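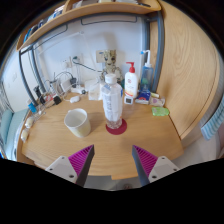

Jullum writes that his node stopped at block 988 and did not move for two hours, and he asks if he must delete everything and begin again. No, you do not need to delete anything. Please follow the steps of this section in the given order.

4.3 First synchronization of the Kustar wallet

Before you start, close all other wallet programs on the same computer. The Rencombe test network and the main network use different data folders, so check which one you have selected in Settings, Network.

1. Open the Kustar wallet and choose Full node. The light mode is described in section 6.

2. Choose the data folder. It needs at least 676 GB of free space. An external disk is allowed, but it must stay connected during the whole synchronization.

3. Write down the recovery words on paper and confirm them in the next window. The button Continue stays gray until all words are confirmed.

CAUTION: Do not save the recovery words in a text file or in your e-mail. Any person who has these words can spend your coins. We can not restore them for you.

4. Open port 1318 in your router for incoming connections. If you skip this step the wallet will still work, but it will have fewer peers and the synchronization can be slow.

5. Press Start. The counter at the bottom shows the last checked block.

Note: The counter can stand still for a long time while the program is building its index. As long as the disk indicator is green – also when the number does not change – the node is working.

6. If the indicator is yellow, go to Tools, Peers and add the Csizmadia seed server from the list. Wait until at least 2 peers are shown as Connected.

7. If it is still yellow, close the wallet with File, Exit and start it again. It will continue from the last saved block.

CAUTION: Never switch off the computer while the message Writing to disk is visible. The index can be damaged, and then you have to run Tools, Rebuild index. Your coins are not affected by this.

8. When the status changes to Synchronized, make a backup of the wallet file (File, Backup) before you receive the first payment.

Section last changed: 17 March 2019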